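NOTA DE PRENSA – para difusión inmediata

Gronum lanza un programa de acompañamiento para personas que reciben dinero de golpe

Premios, herencias, indemnizaciones. Diez meses sin decisiones grandes, una persona de referencia y cero productos a la venta

Febrero. Gronum, gabinete de orientación económica y familiar, presenta Stenard, un programa para personas y familias que cobran de repente una cantidad que no esperaban. Un décimo premiado, la herencia de una tía a la que se veía poco, una indemnización tras años de juicio. Da igual el origen. Lo que llega después se parece bastante: llamadas, prisas, peticiones, y una firma en el banco antes de haber dormido bien.

El programa dura 10 meses. Arranca con 80 plazas en su primera convocatoria y está abierto a residentes en cualquier provincia, con sesiones presenciales o por videollamada.

Por qué ahora

Gronum lleva tiempo atendiendo casos sueltos. Antes de diseñar el programa el equipo entrevistó a 213 personas que habían recibido una suma importante en los últimos años. De ellas, 81 dijeron haber tomado en las primeras semanas una decision que hoy no repetirían. Casi siempre la misma familia de cosas: dejar el trabajo, prestar dinero sin papel, comprar una segunda vivienda con prisas, entrar en el negocio de un cuñado.

"La gente viene preguntando dónde invertir y a los veinte minutos está hablando de su hermano", explica Rekha Subramaniam, directora del programa. "El hermano es el tema. O la hija, o el amigo de toda la vida que ha dejado de llamar, o que llama demasiado. Con los números ya nos pondremos, que hay tiempo."

Subramaniam insiste en que no se trata de asustar a nadie. "Hay muchos que lo llevan muy bien. Pagan la hipoteca, se van de viaje y siguen igual. A esos también les viene bien tener a quien preguntar."

Cómo funciona

Primera fase, la pausa. El dinero se queda donde está. Solo se pagan deudas vencidas, impuestos y lo urgente. El participante apunta cada petición que recibe, con fecha y cantidad, y no contesta en el momento. Se le da una frase preparada para salir del paso. La más usada en las pruebas: "he quedado en no decidir nada hasta el verano". Funciona por teléfono y funciona en bodas.

Segunda fase, la casa. Sesiones con la pareja y, si se quiere, con los hijos mayores. Quién lo sabe, quién no, qué se cuenta en el trabajo. Qué se regala y qué se presta – y si se presta, con contrato privado y presentado donde toca. Esta parte es la que más se alarga. Hay parejas que descubren que nunca habian hablado de dinero en serio, porque no había de qué hablar.

Tercera fase, el plan. Fiscalidad, seguros, testamento, trabajo. Aquí entra Pfister, despacho asociado, que revisa la parte legal y tributaria. Sus honorarios están incluidos en la cuota y no cobra comisión de ninguna entidad. Gronum tampoco.

El participante tiene la misma persona de referencia de principio a fin. Atiende por teléfono hasta las 21:00. Para lo que no puede esperar hay un buzón aparte.

Lo que no hace Stenard

No gestiona patrimonio. No recomienda fondos ni inmobiliarias. No es terapia, aunque cuando hace falta se deriva. No habla con la prensa en nombre del premiado, ni publica casos, ni pide testimonios a cambio de descuento. Tampoco dice si hay que seguir trabajando o no, pregunta que sale en la primera sesión sin falta.

Sobre ese punto Subramaniam es prudente: "Dejar el trabajo el lunes siguiente y dejarlo al cabo de un año no son la misma decision. Pedimos que se espere. Algunos vuelven y lo dejan contentísimos. Otros se han pedido jornada reducida y ya está."

Sesiones a domicilio

Las reuniones de la segunda fase se pueden hacer en casa del participante, sin coste añadido dentro del área de cada oficina. Se recomienda una habitación donde se pueda cerrar la puerta y una hora sin visitas. Teléfonos en silencio. Suelen durar dos horas y pico, mejor por la tarde.

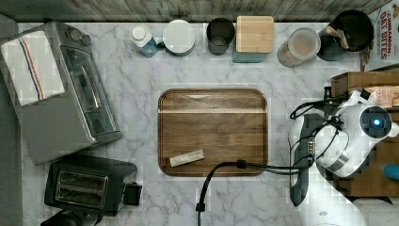
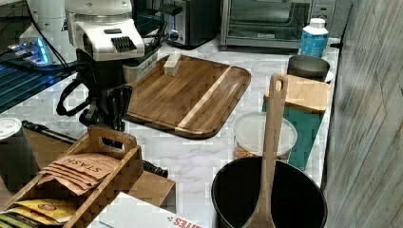 Quien prefiera no recibir a nadie en casa puede pedir sala en la oficina o sesión por videollamada. Se puede cambiar de una modalidad a otra avisando con un par de días.

Cuadernillo gratuito

Junto al programa se publica Radico, un cuadernillo para las primeras semanas. Se descarga sin registro. Incluye una plantilla para anotar peticiones, un modelo de carta para decir que no a un familiar, una lista de papeles que conviene tener juntos antes de ver a un asesor y dos páginas en blanco para que cada miembro de la pareja escriba por separado qué haría con el dinero. Luego se comparan. Hay quien las ha comparado en el coche, mala idea.

La edición en papel se enviará a administraciones de lotería, notarías y asociaciones que la soliciten, hasta agotar la tirada.

Inscripción

Solicitudes abiertas desde hoy en la web de Gronum. Entrevista previa gratuita, sin compromiso. No se pide justificante de la cantidad recibida hasta que la plaza está confirmada. Las plazas se asignan por orden de entrevista. Cuota única, con posiblidad de fraccionar el pago.

Contacto para medios

Gabinete de comunicación de Gronum. Peticiones de entrevista con Rekha Subramaniam por correo, a través del formulario de prensa de la web. No se facilitan datos de participantes, tampoco de forma anónima.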